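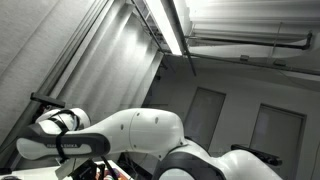 # 2021-03-01 – the vanishing unlocks, plus a bit on prices

Notes on the Android purchase bug in Tillmont, mostly so Sheldon can pick it up if I get pulled onto the Cikard job again. Long entry, sorry. I had two coffees and the log viewer open all day and this is what came out.

Where we'd got to last time: a handful of Android people buy the full unlock, use it happily for a few days, then open the app one morning and they're back on the free tier. No crash, no error, nothing in Firkalix apart from the usual noise. On the iOS side, zero complaints of this kind. Same backend, same product names, same little padlock icon. Efraín's theory was that our server was dropping receipts. My theory was that people were switching Google accounts and forgetting. We were both wrong, mine more embarrassingly, as I'd already written it into two support replies (now followed up with grovelling).

## What I did first, which was a waste of a morning

Pulled the last 1000 purchase events out of Firkalix and matched them against our own entitlement table. I wanted to find events with no row. There weren't any! Every purchase event had a row. So the server isn't losing anything it gets told about, and Efraín gets to stop staring at the queue config.

Then it dawned on me that I was only looking at purchases the app had bothered to report. If the app never hears about a purchase, there's no event and no row, and the match comes out perfect every time. I felt pretty silly. Wrote the query the other way around, starting from the orders export in the Play console and working back to our table, and there they were: 36 orders with no entitlement row on our side. Every one of them refunded. And the refunds weren't requested by anybody, they were automatic.

That's the three-day thing. A purchase that isn't acknowledged inside three days gets refunded and revoked. I knew this. I have a comment in our own code that says so, in capitals.

## Why they weren't acknowledged

We acknowledge in exactly one place, the purchases-updated callback. User taps buy, sheet slides up, they pay, callback fires, we acknowledge, we post to the server, padlock opens. Lovely. On my phone it works every single time, which is how it got through.

The trouble is every route where the callback doesn't fire while we're there to hear it:

- slow payment methods, where the purchase sits as pending and gets completed later, maybe with our app closed
- app killed between paying and the callback (older phones with not much memory, I'd bet money on this one)
- network drops right after the sheet closes
- somebody redeems a promo code in the Play Store app and never touches our buy button at all

In all of those the purchase is perfectly real and it's sitting in the local cache waiting for us to ask. And we do ask! But only on the settings screen, behind the Restore button, and even there we grant the unlock locally and never acknowledge. So that explains the "worked for a few days and then stopped" reports. They bought, it looked like nothing happened, they went hunting in settings, pressed Restore, got their unlock, and then the refund came through and the next refresh took it away again. I'd been reading those tickets for weeks thinking the Restore press was a clue about switching accounts.

Why does iOS behave? Different shape altogether. The transaction queue over there keeps handing us the unfinished transaction at every launch until we finish it, so we'd have to work fairly hard to miss one. When I ported the purchase code I copied the flow across screen for screen and didn't think about who was responsible for the nagging. On Android the nagging is our job.

## The fix (on branch, not merged)

1. Query existing purchases every time the main activity resumes and the billing client is connected. Not just at cold start – people leave the app sitting in the background for days.
2. Run everything through one function, `settlePurchase`, no matter where it came from. Callback, resume query and Restore button all end up there.
3. Inside it: if pending, show the "payment still processing" banner and stop. If purchased and not acknowledged, verify with the server, then acknowledge. If already acknowledged, just make sure the local flag matches.
4. Acknowledge from the server as well, when it gets a token it hasn't seen. Efraín wants this and I've come around to it. Belt and braces.
5. Retry with backoff on the disconnected error. We were retrying once and then giving up quietly, with an empty catch block. My initials on that one too.

Number 3 took longer than it should have. The pending state was being treated as purchased in one branch, so in theory somebody could've picked a slow payment method, got the unlock on the spot and never paid. I looked for signs of anyone doing that and didn't see any, but I wouldn't call it a thorough look.

## Testing

Used the licence tester accounts with the slow test card, both flavours (approves after a bit, declines after a bit).

| Case | Old build | Branch |
|---|---|---|
| Normal purchase, app stays open | fine | fine |
| Slow card approves, app open | fine | fine |
| Slow card approves, app closed | missed | picked up on next open |
| Slow card declines | unlock granted (!!) | banner, then clears |
| Force-stop straight after paying | missed | picked up on next open |
| Airplane mode straight after paying | missed | picked up once back online |
| Promo code from the store app | missed | picked up on next open |
| Restore on a second device | unlocks, never acknowledged | fine |

The airplane mode one needed three goes to get the timing right, and I'm not totally convinced I hit the same gap each time. Sheldon, if you've got a patient moment, could you repeat it on the Dobre tablet? It's the slowest thing we own and it kills background apps if you so much as look at it, so it's perfect for this. Charger's in the second drawer, the one that sticks.

Also noticed while I was in there: the banner text runs to three lines in French and shoves the buy button off the bottom on small screens. Shorter wording needed. Sheldon offered "Paiement en cours", which fits nicely.

## The money side, as it came up at lunch

I'd mentioned the refunds and Sheldon asked the obvious question: is this why Android earns so much less for us than iOS? We've all been repeating the line that Android users don't pay, I've said it to clients even, and it's a comfortable thing to believe when your port is a bit rough.

So I had a look, and no, the bug doesn't explain the gap. 36 lost orders hurts, but it's nowhere near the difference. It does make me suspicious of the rest of the story, though. A few things that aren't the same between our two versions and that I'd never lined up side by side:

- iOS shows the unlock screen after the third saved project. Android shows it only if you go looking in the menu. Leftover from the beta, when there was nothing to sell yet.
- iOS prices are set per country. Android has one Canadian price auto-converted, so in some places it's an ugly number and in others it's plain too dear.
- Android reviews mention "paid and got nothing". Well, yes. If I read that in a review I wouldn't hand over my money either, and I've got no way of counting the people who read it and left.
- The Android listing screenshots are still of the old grey theme.

So we've been comparing a shop with the lights on against a shop with the door half shut and drawing conclusions about the customers. I'm not claiming they'd come out even if we fixed all that. Different phones, different budgets, different habits, fair enough. I just don't think our numbers tell us anything about it yet, and I'd like us to stop quoting them to Cikard until they do.

Efraín disagrees, for the record. He thinks the menu placement matters a bit and the rest hardly at all, and he'd sooner try ads on the free tier. I really don't want ads in this thing! He says that's a feeling and not an argument, which, ok.

What we did agree on: move the unlock screen to the third saved project on Android so it matches, change nothing else, and leave it running until June before anybody's allowed an opinion. Prices after that. One change at a time or we'll never untangle it.

## Rollout

Staged, starting at 2 percent, then 50 if the Firkalix graph stays boring, then everybody. I've added three new events so we can see what's going on this time:

- `purchase_found_on_resume`
- `purchase_ack_failed` (with the response code)
- `purchase_pending_shown`

I'm expecting a little bump in the first one as soon as it goes out, from anybody still inside their three days. If it stays flat at zero I've broken something.

For the people who were refunded: they did get their money back, so strictly we don't owe them anything, but they wanted the app and we made them look daft in front of their own phones. I'd like to send promo codes. We only have emails for the ones who wrote in, so it'll be a short list. Draft reply is in the shared folder, please make it less apologetic, I got carried away.

## Loose ends

- [ ] Sheldon – airplane mode case on the Dobre
- [ ] Efraín – server-side acknowledge, plus the nightly job comparing the orders export with our table (the right way around!)
- [ ] me – delete the empty catch block, check the rest of the billing package for siblings
- [ ] me – new listing screenshots
- [ ] me – unit tests for `settlePurchase`, pending and declined first
- [ ] someone – what happens with family sharing? I have no idea and I'm not looking tonight

Branch is `settle-on-resume`. It builds, the lint warnings are old ones, and the version code still needs bumping before it goes up.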